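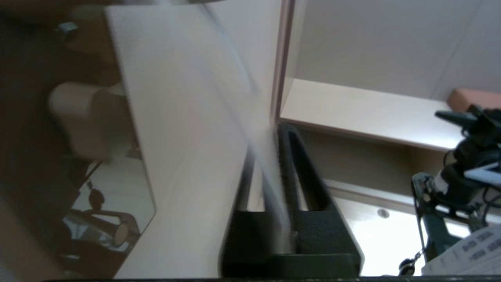
3.2 Collection of Thin-Object Demonstrations

Reading time: 9 min

The Trivberg set was gathered to support the study of thin, flat objects in two-arm manipulation. Earlier sets in the Ulitz series were made up mostly of blocks, cups and other items with clear volume. A policy trained on those sets closed the fingers in the right general area but often missed the edge of a sheet or card by a small margin. The present collection was planned to fill that gap.

All demonstrations were recorded by teleoperation. Operators completed a practice period before their recordings were accepted, and each operator worked from a written task sheet that named the object, the starting pose and the goal pose. Operators were free to choose the approach direction. This freedom was intended to give the learner more than one valid way to reach the same goal, and no attempt was made to correct for personal style afterward.

The set contains 134 accepted demonstrations. A further 59 were removed during review, most often for a dropped object or a gap in the joint log. Removed recordings were kept in a separate directory and are used only in the failure analysis of Section 5.

3.3 Object Choice and Grasp Labels 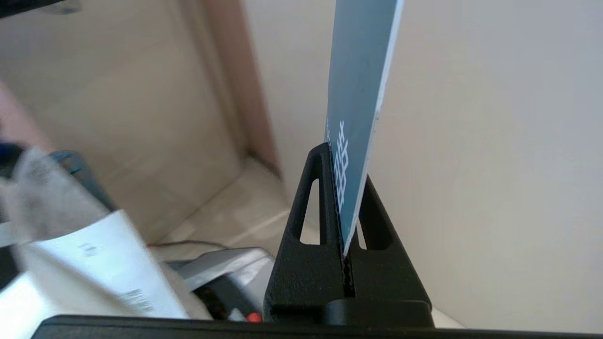 Grasp labels were assigned by hand at the moment of first stable contact and again at release. Each label records the contact edge, the lean of the object relative to the fingers, and whether the grasp is centered. Lean proved to be the most useful of these fields in later training. The blue-gray card with the white knot-like pattern, held upright between the two fingers and tilted toward the upper right of the wrist view, would be labeled as a right lean. Printed patterns were not masked, as one aim of the Kanaan encoder is to separate surface marks from object outline. Plain sheets were included for the same purpose, and the split between patterned and plain objects was kept the same in the training and test portions.

Background items were left in place between recordings. Prior work within our group found that a cleared workspace gave high scores on the bench and poor scores elsewhere, and we therefore preferred a setting closer to ordinary use.

3.4 Two-Arm Recordings

In the two-arm portion of the set, one gripper approaches an object that is already supported on its lower side. The main difficulty is depth. A thin plate seen nearly edge-on offers few visual cues, and the wrist view alone does not always show how far the second gripper has to travel. Operators were asked to slow down before contact, and the recording rate was held constant so that the slower motion would appear in the data as additional samples. 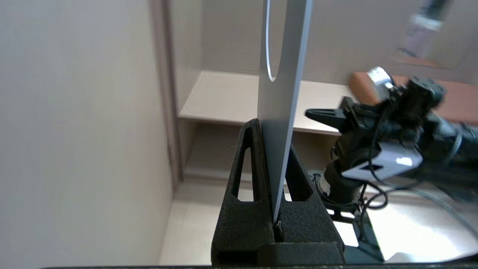 Figure 3. Wrist view from the two-arm portion of the Trivberg set. A thin metal plate stands upright while a black gripper finger reaches toward its right face.

The Teritley baseline was trained for 100 epochs on the single-arm portion and then fine-tuned on the two-arm portion. No change was made to the network between the two stages. Results are given in Section 4.

Comments (3)

Were the release labels used in training, or only the first-contact ones? The text reads as if both were, but the table in Section 4 lists one column.

We had the same trouble with edge-on plates. A second fixed view helped us more than slowing the operators down did. Would like to see that comparison.

Is the directory of removed recordings going to be shared? It would be of use to those of us working on failure detection.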